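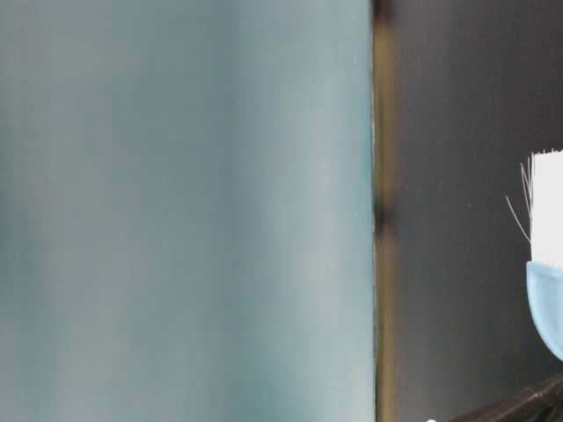 White bristles in a light blue holder, with a few strands gone their own way.

Every equipment budget I have ever read has a line at the bottom called sundries. It sits under the robot, under the gripper, under the installation and the training day with sandwiches, and it is always a nice round 100 pounds. I have come to think of it as the only line on the page worth arguing over.

I spent a good part of last December helping a small firm called Rosto decide whether to buy an arm for its finishing room. I was there as the person who had done this before and regretted some of it. The quotation from Ferosis ran to 19 pages. It had a drawing of the arm at full stretch, a graph of its repeatability and a paragraph on its carbon footprint in transit. It did not contain the word "brush", although the arm would spend its working life in the company of brushes.

Vilja Tikkanen, who keeps the books at Rosto and has the patience of a heron, asked the salesman how long a brush lasted. He said it depended. She asked what it depended on. He said usage. She wrote "usage" in the margin and underlined it twice, and I don't believe I have ever seen a word so thoroughly insulted.

I have some sympathy for him. He sells arms. An arm is a fine thing to sell, being large and expensive and pleasant to watch, and directors will sign for it in the way they would never sign for a cupboard full of bristles. People like a purchase they can stand next to. When the Rosto board went to see one working at Dromia, four of them had their photograph taken with it. I didn't see anyone pose with the spares drawer.

Yet the spares drawer is where the money goes. Dromia's production manager, Petrică Costache, let us look at his first year's figures, which was generous of him, as they were a bit embarrassing. The service contract had come in exactly as quoted. The sundries line had come in at 1141 pounds. Brushes, mostly, then clamps, wipes, a second set of holders because the first set didn't fit the brushes the supplier had moved on to, and one very costly parcel sent overnight from abroad when the shelf was bare. He had budgeted, he told us, a hundred.

A person with a brush will notice that it is shedding. She'll turn it round, press a little less, trim off the strays with scissors and get to the end of the shift before mentioning it to anyone. That small daily kindness to the equipment never appeared in anyone's accounts, and so it is never missed until the machine arrives and doesn't do it. The machine will go on sweeping with three hairs and a prayer if that's what it has been told to do. Either you pay for a way to notice, or you change the brush early and throw away some good bristle. Both cost money and neither is in the quotation.

Sirkka Hakala, who has run the finishing room for longer than the present owners have owned it, suggested we leave the arm for a month and spend the time writing down everything she threw in the bin. This was received politely, as one receives a suggestion from an aunt. I thought it was the best idea anyone had that winter. Multiply her list by however many hours you hope the machine will run, since it won't be stopping for tea, and you have a sundries line that means something.

My own rules are dull. Ask for the price of everything that wears out, and ask for it on the same page as the arm. Buy the first year's consumables along with it, while the salesman still wants something from you. Find out whether anyone else makes the part - Cunha do a plain holder that takes most brushes, and the price gap paid for lunch. And give the spares shelf to one named human being with the authority to order things, because a shelf that belongs to everybody is empty.

Rosto did buy the arm in the end. Vilja put 477 pounds against sundries, having met Petrică's number and Sirkka's bin somewhere short of the middle. I think she's low. She thinks I'm a pessimist, and has asked me back in the spring to look at the receipts.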